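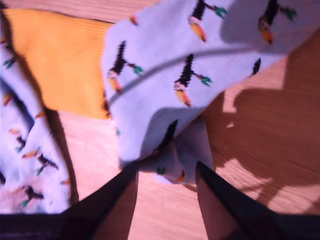
Tamara Antoniuk
Club secretary and match angler, Drindton

The Grurnholm pier match should have a cap on entries, and it should have had one years ago. I have fished it most Decembers since I was old enough to hold a beachcaster, and I would like to keep fishing it. The way it is going, I am not sure how long that will be possible.

Last time there were 1175 tickets sold. The pier and the beach either side of it have 1000 pegs, and that is with the pegs set closer together than any other match I enter. The rest of us were told to find a space between the groynes. I ended up next to a father and son who had travelled from Didenko and had nowhere to put their rod rest. We crossed lines all evening. By nine o'clock we had stopped apologising to each other and just took turns to cast.

The organisers say a bigger field means a bigger prize fund, and that is true. It also means most of the field has no real chance of catching anything, which people notice when they have paid £29 and driven half the day. Whiting will come close in after dark, but they will not come close in to a wall of leads hitting the water every few seconds. The weigh-in sheet bears this out. The winning bag came from the far end of the pier, where the pegs are widest, and so did nearly all of the others worth weighing.

My second complaint is the size limit. The match still counts anything over the legal minimum, dead or alive, and so people keep fish they would otherwise put back. The Darkarero league went over to measuring and returning them 2 seasons ago. Each angler has a board and a neighbour signs the card. There was a lot of grumbling about cheating before it started and I did some of it myself. I have fished it both winters and have not seen a card I would argue with.

Svitlana Dmytriv, who runs the Darkarero cards, told me the results come out faster as well. There is no queue at the scales and no one stands in the wind until midnight with a carrier bag of dabs. She lost a few regulars in the first winter and most have come back.

I understand why the Grurnholm people are cautious. The match pays for the pier lighting and the junior coaching, and a smaller entry would leave a gap in that money. But the ticket price has not moved in a long time, and I would pay more for a peg that was really mine — so would most of the anglers I travel with. Draw the pegs in advance, sell one ticket for each, and stop when they are gone.

The rules for next winter are still open for comments at the tackle shop. I have put mine in.

41 shares
3 comments

pegdrawn
Agree on the cap, not on the price. Some of us bring three kids.

Old Lugworm
Measure and return is fine until it rains and the card turns to mush. Pencil only!

M. from Didenko
We were between the groynes too. Lost four rigs and caught one rockling. Will probably enter again.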